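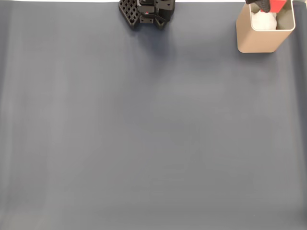
Equipment plan for the Tasberg site: speaker notes

Slide 1. Welcome members and thank the Lodhi office for the loan of the room. The paper before the meeting covers the sorting benches only. Vehicles and storage will be taken in July.

Slide 2. State the request plainly: two arms from Rillo, with grippers, mounts and one year of support. Delivery is quoted at 79 days from order. Pause for questions on delivery.

Slide 3. Running costs. Replacement finger pads are budgeted at 367 pounds a year for each bench, and the service visit at 106 pounds. Training is a separate line -- please do not let it be merged with support.

Slide 4. Plarkach offered a lower purchase price, but spare parts were not included. Refer members to the table on page six.

Slide 5. Reserve. We ask that 2000 pounds be held for bench surfaces, containers and lighting. These items were left out of last year's plan and had to be met from repairs.

Slide 6. Decision sought: approval to place the order with Rillo. If members prefer to begin with one arm, the second quotation is in the annex.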